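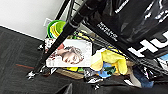
Home Reports Grants Contact

Jilletwood Shared Storage – Progress Report to Makmont, May

Prepared by Zamfira Pop

1. Status
Wire shelving is in use in the carpeted room. The unit is black, open grid, with the posts standing directly on the carpet. Assembly and levelling are complete. Sorting of the lower tiers is behind schedule by 2 weeks.

2. Contents
Stock is mixed household goods: nested plastic bowls in lime green and yellow, a large magazine, flat cardboard, and a black Huel bag. The cardboard will go to recycling once the Lepik inserts arrive. Small items remain the main difficulty – they migrate under larger flat ones and are missed at checks.

3. Top tier
The top tier is reserved for light, handled containers. A woven basket with two black loop handles is the current trial piece. 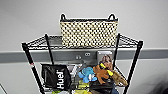 Will the second tier be cleared before the next payment?
Sorting of that tier is scheduled first, ahead of the lower shelf, and should be finished within the current period.

4. Expenditure
Spent to date: $456, against the shelving and labels. A further $50 is held for inserts. Apostolos Raptis has approved both amounts.

5. Next period
Relabel the shelf rails. Move the bowls to the Plovberg cupboard. Set a fixed colour for each category of label.

Comments (3)

mtl_dee: Are the inserts cut to size or do we trim them?

Zamfira Pop: Cut to size. Some 26 are on order.

r.k.: Please keep the magazine, I haven't read it yet.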